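Betreff: Re: [Murnel-Liste] Mitnehmtüten - wer packt eigentlich wie?

Diese Website verwendet Cookies. Mit der weiteren Nutzung des Listenarchivs stimmen Sie dem zu. OK | Mehr erfahren

Von: Graciela Paredes
An: Murnel-Liste (Kaffee, Ausschank, kleine Läden)

Nomvula Ngcobo schrieb:

> Hallo zusammen,
> wir haben seit Mai den kleinen Ausschank in Zultcombe dabei und kämpfen
> mit den Mitnehmbestellungen. Einzelne Becher sind kein Problem, aber
> sobald jemand vier Getränke und noch was zu essen will, stehen wir da
> und bauen Türme. Gestern ist uns wieder ein Träger in der Tüte gekippt,
> zwei Milchkaffees, die ganze Tüte durch.
> Wie macht ihr das? Träger zuerst in die Tüte und dann die Becher rein,
> oder fertig bestückt absenken? Und wo bewahrt ihr die Strohhalme auf?
> Unsere liegen in der Schublade und sind ständig geknickt.
> Außerdem: Kordelgriffe oder flache Papiergriffe? Der Vertreter von
> Tistlow will mir unbedingt die Kordeln verkaufen, 200 Stück Mindest-
> abnahme, und ich weiß nicht, ob sich das lohnt.
> Liebe Grüße
> Nomvula

Hallo Nomvula, hallo alle,

oh, die gekippten Träger, da sprichst du mir aus der Seele! Wir hatten im ersten Sommer bestimmt jede Woche so eine Tüte, und ich habe irgendwann angefangen, sie doppelt zu nehmen (teuer und sieht auch noch blöd aus). Inzwischen geht es ganz gut, also schreibe ich einfach mal auf, wie wir das machen, vielleicht ist was für dich dabei.

Zuerst die Reihenfolge. Bei uns kommt der leere Träger flach auf den Tisch, daneben die Tüte, schon aufgefaltet und mit der Hand einmal innen an den Ecken entlanggefahren, damit der Boden wirklich eben ist. Das klingt pingelig, aber eine Tüte mit einer Falte im Boden steht schief, und dann kippt dir alles, egal wie schön du gepackt hast. Danach die Becher mit Deckel in den Träger, immer über Kreuz, also erst links hinten, dann rechts vorne. Wenn es nur zwei Getränke sind, auch diagonal, niemals nebeneinander. Und dann senke ich den bestückten Träger ab, mit beiden Händen, die Finger unter den Rand. Becher einzeln in den Träger zu fummeln, wenn der schon unten in der Tüte liegt, habe ich lange probiert, da drückt man sich bloß die Deckel auf.

Das geht natürlich nur, wenn die Tüte breit genug ist. Unsere alten waren so schmal, dass der Träger immer schräg drinhing, und ich vermute ganz stark, dass es bei dir daran liegt. Nimm doch mal einen leeren Träger und stell ihn in die Tüte, ohne zu drücken. Wenn er nicht von allein bis unten rutscht, bestell andere Tüten!
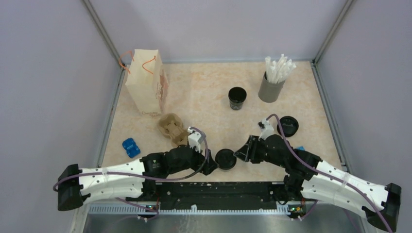 Was die Deckel angeht, bin ich inzwischen streng. Einmal mit dem Daumen ganz rundherum, bis es überall geklickt hat, und zwar auf der Tischplatte und nicht in der Hand. In der Hand gibt der Becher nach, man meint, der Deckel sitzt, und dann läuft es an einer Stelle raus. Wir hatten mal eine Aushilfe, die hat sie immer nur mit der flachen Hand von oben draufgeschlagen - laut, schnell und an jedem dritten Becher undicht. Die Trinköffnung drehen wir übrigens weg von der Naht, das habe ich mir vor Jahren abgeschaut und nie wieder gelassen.

Strohhalme: bitte raus aus der Schublade! Ein schwerer, hoher Behälter, die Halme senkrecht rein, einzeln in Papier verpackt. Und richtig voll machen. Wenn nur noch eine Handvoll drin ist, fallen sie auseinander und die Leute ziehen immer drei auf einmal. Ich fülle morgens auf und dann noch mal gegen Mittag, in so einen Behälter gehen bei uns knapp 100 Stück, das reicht an normalen Tagen locker. In die Tüte kommen sie ganz zum Schluss, an die Seite gesteckt. Wenn sie zuerst reinkommen, liegen sie garantiert unter dem Träger und sind wieder geknickt.

Zu den Griffen. Ich mag die Kordeln. Die flachen Papiergriffe reißen bei uns an der Klebestelle, sobald die Tüte ein bisschen feucht wird, und feucht wird sie bei Eisgetränken nun mal. Nur sind die Kordeln beim Packen im Weg, die fallen immer nach innen. Ich klappe sie vorher beide nach außen über den Rand, dann hat man die Öffnung frei. Ob du gleich 200 nehmen musst, weiß ich nicht, mir hat derselbe Vertreter damals auch 35 zum Ausprobieren gegeben, nachdem ich ein bisschen gejammert habe. Also jammern!

Bei den Trägern bin ich bei den braunen aus Pappguss geblieben. Die von Tsuchiya habe ich auch probiert, die aus gefalteter Pappe, die sind hübsch und brauchen im Lager fast keinen Platz, aber man muss sie erst aufbauen, und wenn die Schlange bis zur Tür steht, hat man dafür keine Nerven. Ach so, und die Träger trocken lagern. Meine standen einen Winter lang im Keller und waren danach weich wie Brötchen.

Was mich noch interessiert: Wie macht ihr das mit Essen und Getränken zusammen? Wir geben ab drei Getränken eine zweite Tüte fürs Gebäck, aber manche Kunden gucken da ganz vorwurfsvoll. Wenn jemand eine bessere Idee hat, gern her damit.

Viele Grüße aus dem Laden, ich muss die Mühle putzen
Graciela

Kommentare (3)

milchschaum_k: Danke für den Tipp mit den Kordeln nach außen. Ich habe mir da immer die Finger verheddert.

Nomvula Ngcobo: Gerade ausprobiert, der Träger bleibt auf halber Höhe hängen. Es ist also wirklich die Tüte! Den Vertreter rufe ich morgen früh an.

Theke12: Wir legen beim Gebäck ein Stück Karton oben auf die Deckel und stellen die Schachtel drauf. Klappt, solange der Kunde nicht mit dem Rad kommt.

Neueste Beiträge auf der Liste
- Siebträger tropft nach dem Entkalken
- Suche: gebrauchte Vitrine, schmal
- Re: Hafermilch flockt im Filterkaffee
- Pfandbecher, Rücklauf im Mai
- Re: Re: Welcher Besen für Kaffeemehl?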